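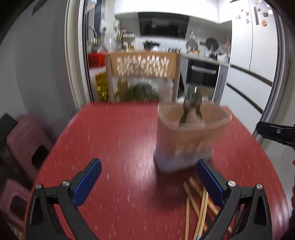 Chapter 4
A Place for Every Spoon

When I started teaching household management, I made the mistake of beginning with wardrobes. Everyone has feelings about wardrobes, and we lost a whole morning to them. These days I begin with chopsticks and spoons, and I've never looked back! They're small, they get used every day, and you can sort the lot of them before the kettle boils.

My old colleague Hedvig Backlund used to tip her whole cutlery drawer out on the table in front of a new class and set a timer for 30 minutes. I thought that was far too generous, until I tried it at home and spent most of it hunting for the other half of a pair of chopsticks (they were all in one heap, which is how I keep them, I'm sorry to say).

In this chapter we'll look at the upright container: the jar, pot or plastic tub that stands on the table or worktop and holds the things you reach for while you cook and eat. We'll think about what belongs in it, which way up things should go, and what to do with the awkward items - scissors, say, whose handles spread out and take up half the room. You'll need a container of your own for the exercises, so go and find one now. A tall one is best.

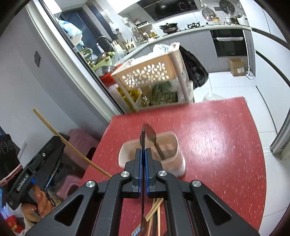
Fig. 4.1 A spoon held upright beside a translucent utensil container, with chopsticks on the table.

Have another look at Fig. 4.1 when you get to section 4.2, where we compare standing things up with laying them flat. Keep an eye on the storage rack behind the table as well. Racks get a section to themselves, and I do go on a bit about baskets with holes in, because I love them (crumbs fall through, air gets in, and you can see when you're low on onions).

Before you read on, try this. Take every spoon and chopstick you own and put them on the table in one pile. Then sort them by how often you use them, leaving size and looks out of it for now. Inês Cardoso, who tested these exercises for me, ended up with one very big pile marked "never" and rang me up to complain. Keep your piles where they are - we'll start section 4.1 with them.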